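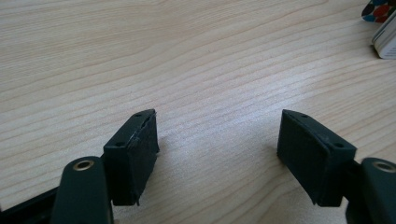 4. Soaking instructions and what cooks did with them

4.1 Recipe texts

The first part of the study looked at how recipes for dried beans tell the reader to soak them. We took 1,876 recipes from the Foltimus archive, all written in English and all starting from dried beans, chickpeas or whole peas. Lentils and split peas were left out, as most recipes for them ask for no soaking at all. Recipes that gave tinned beans as the main option and dried beans as a swap were also left out, even where the swap came with full instructions.

Each recipe was read for four things: whether soaking was asked for, how long it should last, whether salt or bicarbonate of soda went into the water, and whether the soaking water was thrown away. Fedir Kobzar and Orysia Sydorenko did the reading. Where they disagreed, the recipe went to Birgit Pfeiffer, and her reading was kept.

The word "overnight" was by far the most common way of giving a soaking time. It often stood alone, with no hours next to it. Where hours were given as well, they did not agree from one recipe to the next. Some writers took overnight to mean the time between going to bed and getting up, and others took it to mean any stretch up to a full day. A smaller group of recipes asked for a "quick soak", in which the beans are brought to the boil, taken off the heat and left to stand with the lid on. Recipes of this kind were more exact. They nearly always gave a standing time, and they usually said how far the water should come above the beans.

Salt was a harder matter to code. Many recipes mentioned it only to warn against it, usually with the claim that salt toughens the skins. Others asked for salt in the soaking water and gave the opposite reason. We coded only what the reader was told to do and did not record the reasons. A recipe saying "do not add salt until the beans are soft" was coded as no salt in the soak, although strictly it is about the cooking water. This choice makes the no-salt group somewhat larger than it would be under a narrower reading.

In 310 recipes the soaking step did not appear in the numbered method. It was placed in the ingredient list instead, in a form such as "dried haricot beans, soaked overnight and drained". We treat these as a separate group in the rest of this section. A cook who reads the method but skims the ingredients will meet the soaking step late, often with the onions already chopped.

4.2 Household cooking

The second part followed 16 households in Omley. Every household cooked beans at least once a month before joining, and all of them used their own pans and hobs. They were given dried haricot beans from one sack and a printed recipe card, and were asked to cook the dish on a day of their own choosing. Peter Štěpánek visited each household twice, once when the beans went into water and once when they were cooked.

Two versions of the card were used. The first had the soaking step as step one of the method. The second had the same words in the ingredient list and nowhere else. Cards were shared out by lot. The rest of the text was the same on both, including the line on salt, which asked for a level teaspoon in the soaking water.

Cooks were asked to work as they normally would and to talk about what they were doing if they felt like it. No advice was given during the visits. If a cook asked whether the beans were done, the visitor said that it was up to them. Notes were written up on the same day and later checked by Demyd Nazarenko against the times the cooks had put down on the card.

Figure 2. Light-coloured wooden tabletop with visible grain, and two dark green gripper fingers.
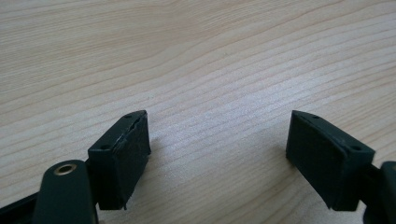
4.3 Results for soaking time

With the first card, soaking times were fairly close together. Most of the cooks put the beans in water in the evening and drained them late the next morning. Two drained them at breakfast and kept them in the fridge until they were wanted, which the card neither suggested nor ruled out.

With the second card, times were much more spread out. Three cooks noticed the soaking step only on the day they had meant to cook. One of these put the meal off. Another used a quick soak she knew from her mother. The third soaked the beans for as long as the afternoon allowed and then boiled them for longer. His beans were cooked through by his own account, though he thought the skins had come away too much and said he would have preferred them whole.

Four cooks asked what overnight meant, or said aloud what they took it to mean. The answers were not the same. One said that it was 12 hours "because that is half a day". Another said it had nothing to do with hours and that beans are ready when a cut one is the same colour all the way through. This second cook did not look at the clock at any point, and her soaking time had to be worked out from the visit notes.

Salt was left out by five households, all of whom had read the line asking for it. When asked at the end of the second visit, they gave much the same reason as the recipe texts do, that salt makes beans tough. One cook had cooked beans without salt for so many years that she saw no reason to change for a recipe card. We did not try to judge the final texture by instrument, and the present data cannot say whether the salted beans were softer. The work by Sawatzky deals with that point and we follow it in Section 5.

4.4 Results for the soaking water

The card said "drain", with nothing about rinsing and nothing about whether the water could be kept. All the cooks poured the water away. Most rinsed the beans under the tap as well, some of them two or three times, until the water ran clear. One cook poured the soaking water on to plants in the yard and said she had always done so.

Bowl size turned out to be a bigger problem than we had planned for. The card gave the weight of the beans and asked for "plenty of cold water". Several cooks chose a bowl that held the dry beans and the water comfortably but was too small once the beans had swollen. In two homes the top layer of beans was above the water line by the second visit, and these beans were wrinkled and paler than the ones below. Both cooks mixed them in with the rest.
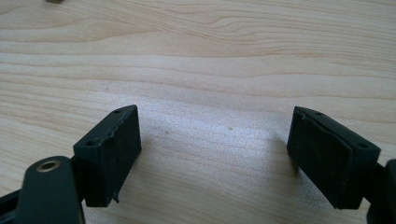
The recipe texts give little help with this. Only a small share of those we read mention the size of the bowl, and most of the ones that do are quick-soak recipes, where a pan is named because the beans have to be boiled in it. A line saying that the beans will take up at least twice the room would have been enough in both of the homes described. We added such a line to the card used in the later round, along with a soaking time in hours beside the word overnight.

4.5 Limits

The household group was small and came from one town. Everyone in it already cooked beans, so the results say little about people who are trying them for the first time and who may lean more heavily on the printed words. The visits may also have made cooks more careful than usual — one said that she had read the card twice knowing that somebody was coming.

Only one kind of bean was used. Chickpeas and large butter beans take up water more slowly, and a short soak may matter more with them. Pressure cookers were not allowed, which shut out three people who had offered to take part and who cook nearly all their beans that way. A short set of trials with the Gristine cooker was run separately, and those results are given in the appendix with the wording of both cards.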